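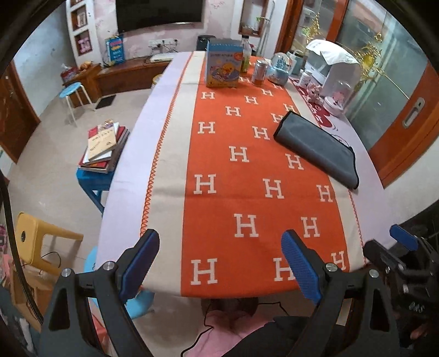
Lucienne Gilbert

A sticky hinge has put 44 hand-held grippers back on the workbench at Clivwood, and the team there could hardly be more cheerful about it.

The grippers are the ones people hold themselves while doing everyday jobs at home, so that robot arms can later learn from the movements. Clivwood has been sending them out to ordinary living rooms and kitchens, and it was in one of those sessions that Killian Marty first felt something go wrong. He was picking up a snow globe when he let go of the trigger and the jaws stayed shut.

"I thought I was squeezing without noticing," he said. "Then I put the whole thing down on the tablecloth and it was still holding on!"

He freed the globe by hand, no harm done, and rang the project desk. A second tester, Valentin Joly, had the same trouble two days later with a drinking glass, and this time the jaws closed again by themselves and nipped the side of his finger. It was a small pinch and he was back at work after lunch, but that was enough for Clivwood to call every gripper in.

The culprit is a hinge pin from a new batch, a hair too wide for its hole. It runs freely when the tool is fresh out of the box. After an hour or so in a warm hand the plastic around it swells a touch, the pin binds, and the return spring can't push the jaws open. When the spring does win, it wins all at once, and the jaws bounce.

Han-gyeol Pyo, who looks after the tools, spent the weekend taking them apart and found the fault in 6 of them. All 44 are getting the older pin anyway, along with a softer spring and a quick-release tab that a gloved thumb can reach. I had a go with one of the repaired ones and it is lovely to use - light, smooth, and it lets go the moment you ask it to.

The recordings are safe too. Of 132 sessions made with the new batch, only two have to be thrown out, and both households have said they would like to do theirs again.

Until the repaired tools are back with them, testers are asked not to use any gripper with a serial number starting FL, to keep fingers clear of the blue pads when the jaws are closed, and to unplug the cable before trying to free a stuck jaw. Sessions should be running at full pace by April.

Last updated: February 18, 2025

Comments

gcordier
Had one stick on me in January and assumed it was my grip. Is there a number to ring or do we just post it back?

Flasby Fran
Glad the finger's all right. Mine starts FL but it has never jammed, does it still have to go back?

Lucienne Gilbert
Yes please Fran, all of them. Post is fine, the label is in the lid of the case.

oldspanner
Softer spring is the right call. Would have liked to see a metal bush in there as well.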